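Placement fees deducted from pay, Likell contracts

ostrava_line
Posting the clause as it appears in my contract: "Recruitment costs of 2,000 shall be recovered in installments of 282 per month." Dodirar did the recruiting, Likell is the employer of record. Is this enforceable if the deduction takes net pay below the minimum?

permit54
Check which entity signed. If Dodirar invoiced Likell and Likell passed the cost to you, it is a recruitment fee whatever the payslip calls it. Many jurisdictions prohibit charging it to the worker.

gridref
Disagree in part. Travel and visa costs are treated separately in some places, and a written consent form can make them recoverable. Ask for the breakdown before calling the whole sum a fee.

permit54
Consent signed after arrival carries little weight. The worker has already resigned from the previous job by then.

ostrava_line
No breakdown was supplied. I signed in February, 3 days after arrival. The Matei site has 54 of us on the same terms.

gridref
Then file jointly. Keep payslips, the contract in both languages, and any messages quoting the fee. My point on travel costs stands.

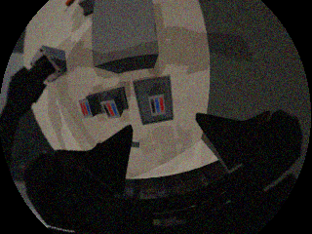 Simulated work surface with gray box

carnell_b
Carnell used the same wording. The labor inspectorate there wanted bank statements as well as payslips, so request both now.

Last updated: 12 September 2023

Comments

tollgate: Does the deduction stop if you leave early?

permit54: Read the termination clause. Ours claimed the full balance from final pay.

Contact the moderators | Copyright forum operators | Back to top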